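Home » Reviews » Garage » Ternodton Bike Wall Rack, Two Hooks

Posted by Remigiusz Michalski
July 2, 2020

The box says this rack holds two bikes, 50 pounds each, and goes up in 5 minutes. I weighed my cruiser on the bathroom scale before I started, mostly because I don't trust any number printed next to a lightning bolt. It came in at 40 with the long seat and the fenders on.

Five minutes is a joke. It took me most of a Saturday morning. The holes in the back plate don't line up with studs, so you either buy a board and mount to that or you trust the plastic anchors in the bag. I threw the anchors away. Lag bolts are extra.

Then there's the coating on the hooks. Ternodton calls it paint-safe. I have candy paint on that frame and I wasn't going to find out the hard way, so I wrapped both hooks in old inner tube. Teodor Górecki down at Kulis has the same rack and says his hooks went sticky by the end of March, in a garage that isn't even heated. He hangs beaters on it now.

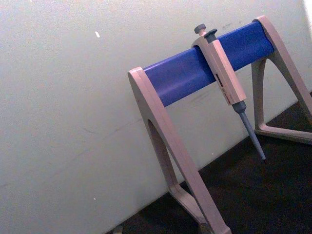 My other gripe is that it only works if you have a wall to give up. I would take a freestanding rack over this one, and I keep looking for one built sensibly. Lab suppliers seem to manage it at a tiny size: a pipette stand is two A-frame legs with a blue bar across, and the pipette just hangs off the bar. Scale that up in steel and I'd buy it. The Odine floor rack is supposed to be close, but I've only seen it in the catalog and the base looked narrow to me.

What I'll give the Ternodton is that the welds are clean and the arms fold flat when there's no bike on them. The cruiser has been up for three weeks and the plate hasn't shifted. I still check it when I walk by.

Would I buy it again? At full price, no. If Pietrzak puts it on the clearance table, maybe, for a kid's bike or a spare frame. Keep the receipt and measure your handlebars first, because with wide ape hangers the second hook is useless.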